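Tracing a dropped part on a four-finger hand

The fault message on our hand says GRIP LOST – CHECK OBJECT. I have seen it often enough to distrust both halves of it. The grip was sometimes fine, and in all the time I've been looking after this cell the object has never been the problem. If you run a Flarar hand, or anything else with jointed fingers and a short list of error messages, you have probably been sent down the same path: reload the part, reset, try again, watch it drop an hour later.

This is the order I now work in. It takes most of a morning. The vendor's page says ten minutes, and I would like to meet whoever timed it.

Before you touch anything

Stop the arm with the emergency stop, then isolate it and lock it off. A software pause doesn't count, whatever the screen says. Meenakshi Joshi had a finger joint close on her glove in July while the pendant showed "idle", and the explanation we got back was that idle means "no task assigned". Make of that what you like.

If the hand is still holding something, support the load before you cut the power. Some hands stay shut without power and some relax. Ours is supposed to stay shut. I support the load.

Save the log now. The controller keeps the last 170 events and then writes over the oldest, and a restart fills a good part of that with greetings from its own modules. I have lost a whole night's evidence that way.

Step 1. Look at the joints from below

Everyone looks at a robot hand from above or from the side, where the shells hide most of what matters. Get the wrist up to a height where you can see the underside of the fingers. Move it there in slow mode, step back in only once it's locked off again, and bring a torch.
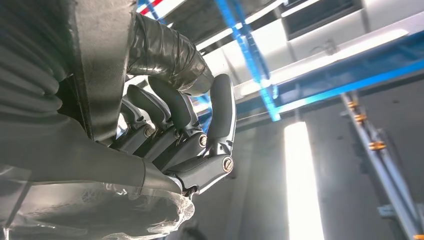
The pivot screws, with the fingers up by the taped tube.

Put a witness mark across each screw head and on to the housing next to it, using a paint pen. If you already have marks, check that they still line up. If the marks have parted, the screw has moved, and you can stop reading about software for the time being.

Then try each finger for play. Hold the base segment still and rock the next one sideways. You want the same small amount of movement on every finger. One that clicks is worth writing down, even if it's within the tolerance printed in the manual. I don't think much of that tolerance. Giang Vũ found a finger inside it that wouldn't hold a broom handle.

Don't reach for the driver yet. Tighten a loose screw at this stage and you'll have changed the fault before you have measured it.

Step 2. Check the covering

We put clear plastic wrap over the palm and wrist to keep dust out. It works for that, I think, though I have never seen anyone compare a wrapped hand with a bare one. What I do know is that it bunches. If a fold works its way up towards the finger bases it can sit in a linkage, and then the finger stops short and the controller reads the stall as contact. It believes it has hold of something.

Feel along the upper edge of the wrap. Anything that can be pulled up to the first joint is too loose. Take it off and redo it, and keep the tape clear of moving parts.

Step 3. Do a static hold

Use a plain round bar for this. Don't use the production part, which has edges and holes that a finger can hook on to, and that will flatter a poor grip.

Clear the area under the hand, restore power, and close on the bar at 80 per cent of the normal force setting. Leave it. Nobody goes under it or inside the fence while it is powered.
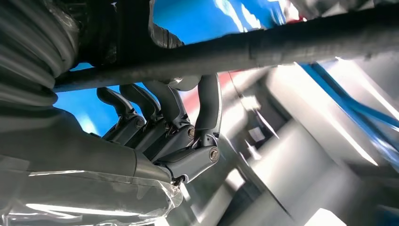 Ten minutes is long enough. Before you start, draw a pencil line on the bar level with one fingertip so that you have something to compare against. If the line has shifted by the end and the force reading hasn't, the reading is wrong, or it's being taken somewhere that doesn't see the slip. On our hand the force is worked out from motor current. That tells you how hard the motor is trying, and I wish the screen said so.

Repeat the hold with the wrist turned a quarter turn. Cường Khúc insisted on this and I argued with him, and he was right: our worst finger only gave way with the load hanging sideways.

Step 4. Read the log with the clock in front of you

Sort the drops by time of day before you sort them by anything else. Ours had been filed under "operator error" because they bunched at seven in the morning, when people were changing over. The cell was also starting up from cold at seven. There were 94 drops in 2,574 cycles, and Lytvynenko's support desk called that "consistent with handling variation". I asked what figure would be inconsistent with it and am still waiting.

Look also for a stall reported on one finger shortly before each drop. If it's always the same finger, go back to your paint marks.

Step 5. Fix one thing, then run it

Replace or retighten the one screw you suspect, using the thread lock and torque given for your model. Mark it again. Leave the force setting exactly where it was. Turning the force up is the advice you'll find on every forum, and it will hide a slack joint for a week or two while it wears the rest.

Run the actual job next, starting at reduced speed, with the part picked and set down at its usual place.
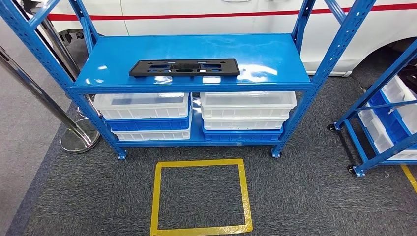 Keep people out of the set-down area for the whole run, marked floor or no marked floor. Tape shows people where to stand, and it has no effect at all on an arm. If your only protection at the set-down end is tape, that needs sorting out before the grip does, and you should have someone qualified go over the risk assessment with you.

Check where the part ends up each time. A part that lands slightly turned has probably slipped in the hand on the way, and the controller will log it as a success. These don't appear in the drop count. Toàn Thân keeps a paper sheet for them, which was laughed at until it disagreed with the dashboard.

When it comes back

It may well come back. Ours did, on a different finger, and we went through all of this again from the top. If the same screw loosens twice, stop retightening it and ask for the joint to be replaced. Send the log, the marks and the results of both holds with the request, otherwise the first reply will be to check the object.

I haven't tried the Leterine fingertip pads that get recommended for this. They may be good. A grippier tip on a loose joint still leaves you with a loose joint, so do steps 1 to 3 before you spend the money.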